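Braltitz basing agreement — what does the renewal clause commit us to?
Forum: Foreign Affairs and Defence > Treaties and Alliances
Thread started in November

tidewater_9
The government has published the text of the renewed basing agreement with Braltitz. It runs to 45 articles plus annexes. Most of the coverage has treated it as a mutual defence pact. I have read the main body twice and I can't find a mutual defence obligation in it. Article 3 commits both parties to "consult without delay" if either considers its territory threatened. Consultation is the only duty stated. Has anyone read the annexes closely enough to say whether there is something stronger in there?

parallel_cable
Annex B is the one you want. It allows up to 872 visiting personnel at the Finlow site, against 411 under the old text. The annex also moves the logistics depot from Amley to Finlow. There is no guarantee clause. The argument for calling it a defence pact is that a force of that size, stationed permanently, works as a commitment whatever the wording says.

oldgrammarian
I disagree with the last point. A ceiling isn't a deployment. The old ceiling was never reached either, if you go by the defence ministry's own annual returns. You can't read an obligation into a number that both sides are free to leave unused.

parallel_cable
Granted that it's a ceiling. But the depot is a fixed installation with fuel storage and a rail spur, and Annex B says "shall be completed" where the old one said "may be established". That is a change of verb, and drafters don't change verbs by accident.

tidewater_9
Thanks, I had missed the verb. I've gone back to the printed copy and started marking up the differences by hand, since the two versions use different paragraph numbering and the comparison tool on the parliament site gives up halfway through Annex A.

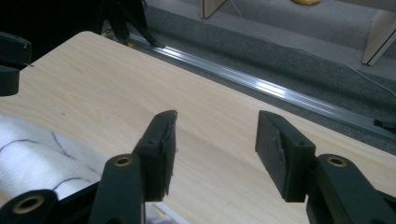 The table at my end this evening.

So far the changes fall mostly in jurisdiction and costs. Article 17 used to give the host state primary jurisdiction over off-duty offences. The new version keeps that but adds a waiver procedure, with "sympathetic consideration" to be given to any request from the sending state. That phrase is common in status of forces agreements and doesn't bind anyone, but refusing a request does become politically awkward.

mull_and_back
The Katsaros government will read it as a pact, whatever Article 3 says. Their foreign ministry put out a statement within hours calling Finlow "a forward base directed at a neighbour". The legal content of the document is close to irrelevant if the other side plans against the physical content.

oldgrammarian
They said the same about the fisheries patrol arrangement, and that involved one boat. Statements from that ministry aren't evidence of what a treaty says.

mull_and_back
I didn't say they were evidence of what it says. I said they were evidence of how it will be received. The thread title asks what we are committed to — part of the answer is the response we will have to manage.

oldgrammarian
Then that's a second question, and it should be kept apart from the first. Half the confusion in the press comes from mixing the two.

tidewater_9
I'd like to keep to the text if possible, although I take the point about reception. I have now finished the articles on termination. The old agreement could be ended on one year's notice at any time. The new one can't be ended by notice until the first term has run, and after that it renews automatically unless one side objects in writing.
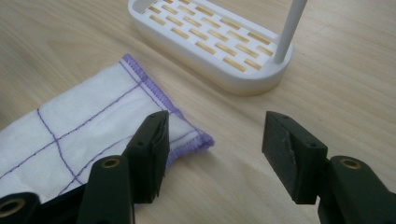
The objection has to be lodged before the start of the final year of each term, so in practice a government elected late in a term would inherit the next one whether it wanted it or not. I think that matters more than the personnel ceiling, and I haven't seen it reported anywhere.

parallel_cable
Article 41? I read that as letting either party object at any point in the final year.

tidewater_9
Article 41 paragraph 2 says "prior to the commencement of". Paragraph 4 says "during", but it only covers amendments to the annexes.

parallel_cable
Yes, I was on paragraph 4. Agreed, then. It's tighter than I thought.

fenline
Does it need a vote? The last one was laid before parliament and went through without a debate.

oldgrammarian
Same procedure, as far as I know. It is laid, and it passes unless a motion against it is carried. The amended annexes won't even be laid under the new wording, only notified. I would object to that before anything in Article 3.

fenline
Notified to whom?

oldgrammarian
The defence select committee. Article 43.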